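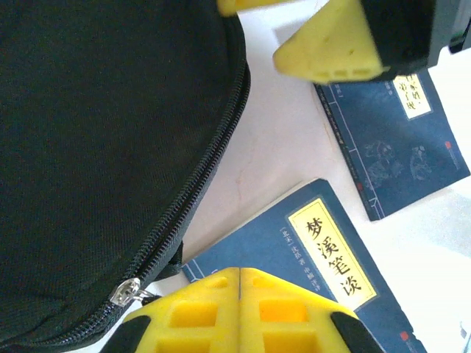 Zippered fabric bag

A zippered fabric bag is a soft bag of woven cloth closed by a zipper, used for carrying books, papers, clothing and small personal items. Black is a common color, as it hides scuffs and dust.

Construction

The main panels are cut from woven fabric and sewn together along the edges. Piping – a narrow strip of folded fabric – is often added beside the seam. On bags with a rounded outline the zipper follows the curve, and the tape has to be eased in so that the teeth lie flat. A metal slider with a pull tab joins the teeth. Some makers add a loop of cord to the pull, or a short fabric tab at the side to hold on to while closing the bag.

Sizes

The Stekdale pattern, drawn up by Amna Kazmi, has a main panel 330 mm high and 312 mm wide, with a seam allowance of 15 mm. The later Lodhi pattern keeps the same panel but uses 2 sliders.

Packing

Books are usually packed flat against the back panel, with the largest first.

See also
Zipper
Piping (sewing)
Book bag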